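Community Help > Kitchen & Dining > Table Setting > Placemats

Striped woven placemats - which way should everything face?

Kamala Sastry

Hello all! My sister is coming in February and I've decided to do a proper coffee table for once, with a cup and saucer for each person instead of the mugs we always grab. I bought woven mats from Clotley, the striped kind, and now I can't settle on how to lay them. Do the stripes run toward the person sitting down, or across? And does the saucer go in the middle of the mat or up toward the back? 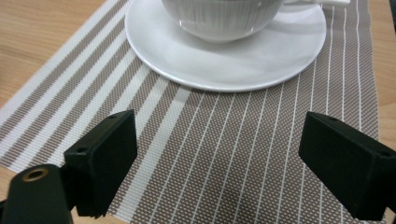 I also have water tumblers to fit in, and my table is not a big one (57 inches on the long side), so whatever I do has to leave elbow room. My mother would have known all this without thinking, but I never paid attention when she was setting up. Any help is welcome, even if it's only "stop fussing"!

Lindsay Treloar

Hi Kamala, what a nice thing to be planning! There's no rule about stripes that I ever heard of, but I like them running away from the person, toward the middle of the table, as it makes a small table look a bit longer. Put the saucer wherever the hand falls easily. I lay the spoon right on the saucer - it saves room and keeps coffee drips off the weave. Tumblers can stand on the bare table beside the mat, so you don't need to squeeze them on. 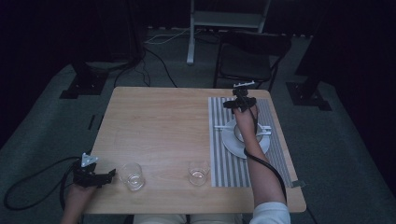

Cup, saucer and what looks like a spoon on the striped mat, tumblers to the left of it.

If your mats came rolled up, lay them flat under a heavy book overnight. Mine from Bitetero curled at the corners for weeks until I did that.

Devadiga97

just center it, no one will notice

Lindsay Treloar

One more thing, Kamala, as I forgot to ask what your table is made of.

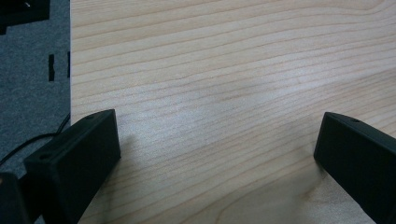
Pale tables are lovely for coffee but they do need a little looking after, and I'd wipe yours down before the mats go on, so you aren't trapping crumbs underneath. Go with the grain, using a cloth that's been wrung out well. When the lines run mostly sideways with a gentle curve to them, like these, I just follow them along from one end to the other and don't worry about the odd swirl. Then dry it with a tea towel and give it ten minutes before you set anything down. Have a wonderful visit with your sister!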